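The Short Hop That Never Quite Takes Off

Electric flight has been two years away for as long as I have been writing about it. The batteries were going to get lighter. The certification path was going to get clearer. Then a rendering would appear, white fuselage over blue water, and everyone would agree to wait a little longer.

The latest to ask for patience is Anness, which wants to fly paying passengers between small regional airports in a battery-electric commuter plane with 14 seats. The motors come from Oksanen and the battery packs from Drivico. The launch customer, an island carrier called Anum, has signed for two aircraft. Two is an honest number for an airline that size. It is also a number that can be canceled over lunch.

The pitch is easy to like. Short flights burn a lot of fuel for the distance they cover, small turboprops are loud, and their engines need expensive overhauls. Swap in an electric motor and the company says Anum's energy bill on its shortest route falls to a fraction of what it pays now. I asked what fraction. I was told it would depend on the local utility.

Then there is the range. Anness quotes 98 miles with a full cabin. That would cover most of Anum's network if airplanes were allowed to land with nothing left, and they aren't. A commercial flight has to carry enough energy to reach an alternate airport and to hold for a while if the weather closes in. Take that out of 98 miles and the map gets small quickly. Asked for the figure after reserves, the company sent me a brochure that didn't contain it. 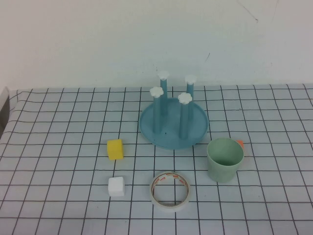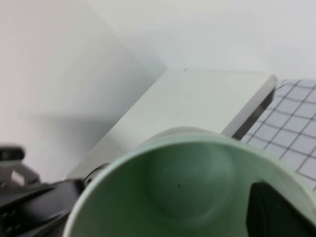 A teal drying rack on a grid-print cloth, and a pale green cup seen close up.

Batteries have another habit that fuel doesn't share. A turboprop gets lighter as it flies, and it lands weighing less than it did at takeoff. A battery plane lands as heavy as it left, so the landing gear and brakes have to be built for that weight every time. Packs also lose capacity with use. Drivico says its cells will last for 657 flights before they need replacing, and it says this as though it were good news. An island airline can run six or eight legs a day with one airplane. Do that arithmetic and the packs are due for a swap within months. Nobody at Anness would give me a price for a new set.

Charging is the part of the plan with the fewest pages. Anum's aircraft now spend very little time at the gate. To keep that schedule on batteries, each airport would need a fast charger and a power line able to feed it, and several of these airports have little more than a windsock and a vending machine. Who pays for the wiring? The airline says the airports. The airports I called on a Monday morning hadn't heard of the project.

None of this means the airplane can't work. Electric motors are simple and reliable machines, and Oksanen's has run well on a test stand by the company's account. A trainer that flies for half an hour and comes back to the same hangar could make good use of one tomorrow. Mail and light cargo might come next. But passengers on a timetable, in winter, over water, are a much harder job, and it is the job Anness has chosen to advertise.

The company plans its first flight for December. It hasn't said whether the plane will carry a full load that day, or how far it will go. I would like to see both numbers, along with how much charge is left when the wheels touch down.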